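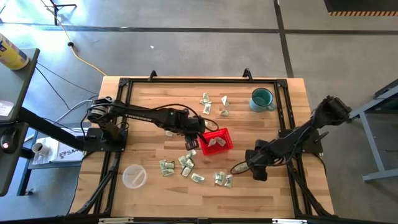
工单 1593 折叠纸币入篮,右臂偶发夹取后不松手
所属项目:Mamo 双臂整理工位
提交方:Fididari 现场运营组
状态:已解决,观察中
优先级:中

问题描述
周日早班开始,右臂夹起折好的美元纸币,送到红色篮子上方后夹爪不张开,停住,等超时报警。左臂同样的动作一切正常。整班跑了69次入篮,右臂卡住13次。重启控制程序后能好一阵子,然后又来。

补充一句:除了这个毛病,大家现在真的很喜欢这个工位!以前收银班后整理零散纸币全靠手,一张张捡、一张张放,下班前手指都是僵的。现在人主要负责看异常和复核,还有空去教新同事对账。所以请尽快帮忙看看,都盼着它恢复满班运行呢。

处理记录

09:10 Plultitz 支持
收到。请先确认三件事:夹爪指面有没有残胶;沿臂走线在手腕转到底时有没有被拉紧;超时报警那一刻,夹爪开度读数是多少。

09:45 现场
指面擦过,干净。线不紧,手腕来回转了几遍都有余量。开度读数停在8不动,张开指令日志里有,就是没执行。

10:20 Plultitz 支持
这条信息太有用了,谢谢!指令发了没执行,多半是力控保持没有退出。纸币折成几层以后比单张厚,也更有弹性,夹爪一直觉得“还没夹稳”。麻烦把右臂的夹持参数导出来,我们和左臂对一遍。

11:05 现场
已上传。我们自己也对了一下,右臂的保持阈值比左臂高一截,应该是上次换班组调试之后没改回来。

11:30 Plultitz 支持
就是它。请把左臂参数复制到右臂,存成新配置,名字用 Stasia-右,旧的别删。改完先低速跑,混着放几种折法:压平的、对折成厚叠的、立起来像小帐篷的。

13:50 现场
跑完了,三种折法都能正常松手,连立着的那种也一次夹起来了,旁边同事直接鼓掌。提速以后再跑一轮,没有报警。

14:15 Plultitz 支持
太好了!另外建议把“换班前核对两臂参数”写进交接单。

14:40 现场
已经加了。还有个想法是操作的同事提的:报警时能不能直接显示是哪条臂、停在哪一步?现在只响一声,得走过来看屏幕才知道。复核的人手上常拿着单子,能少跑一趟是一趟。

15:05 Plultitz 支持
这个建议很好,已转成需求单,关联到本工单。新界面出来以后想请你们班组先试用,毕竟天天跟它搭班的是你们。

15:10 现场
没问题,早班晚班都报名了。工单先别关,等晚班跑完再说。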